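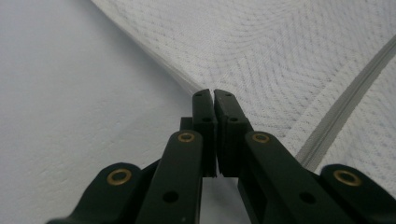 The ferry to Castora left at 16 minutes past the hour, and Riaan Nel missed it by two. He sat on his suitcase and ate the bread his sister had packed.

An old man was mending a net by the ticket window. "Next one's in the morning," he said.

"My father's expecting me tonight."

"Stavros Živković?"

Riaan looked up. "He's my stepfather. How did you know?"

"He came over in October to ask about the winter times. He wrote them on his hand." The man bit off the thread. "I have a boat."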